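Nasholm Laundry Notes

README, last edited 27/05/2022
Maintainer: Wagner Figueiredo

Contents

Nasholm is a set of written notes and photos on washing machines in rented apartments. It has 539 entries. Each entry covers one machine and lists the parts a tenant can reach without tools: door, gasket, drum, detergent drawer and filter cover.

Entries are plain text, one file per machine, no longer than 1,000 words. Photos sit in a folder with the same name as the text file. Top loaders are kept in a separate list called Trekik and are not included.
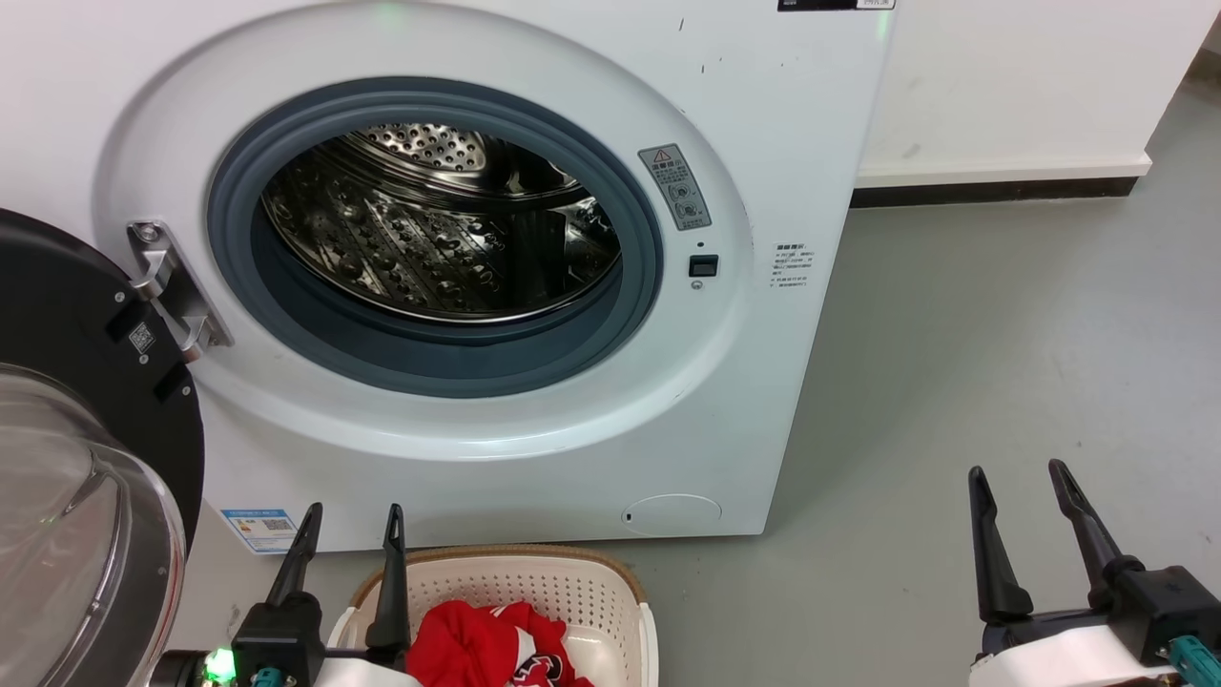

Front loader with the door fully open. Filter access cover at lower right.

Fields

door: side the hinge is on, seen from the front
gasket: color and any notes on folds or wear
drum: hole pattern, raised bumps, anything left inside
filter: shape of the cover and where it sits
labels: warning, energy and rating labels, typed out only if they can be read
notes: free text, may be blank

Known problems

Gasket color is entered by eye, so gray and blue-gray are mixed. In 9 entries the filter field is blank. The door field was added in July, and 3 older entries still use "L" and "R" in place of the full word.

Changes

Send corrections to Wagner with the entry number and the field name. Please do not rename folders, as the Sampaio index points to them directly.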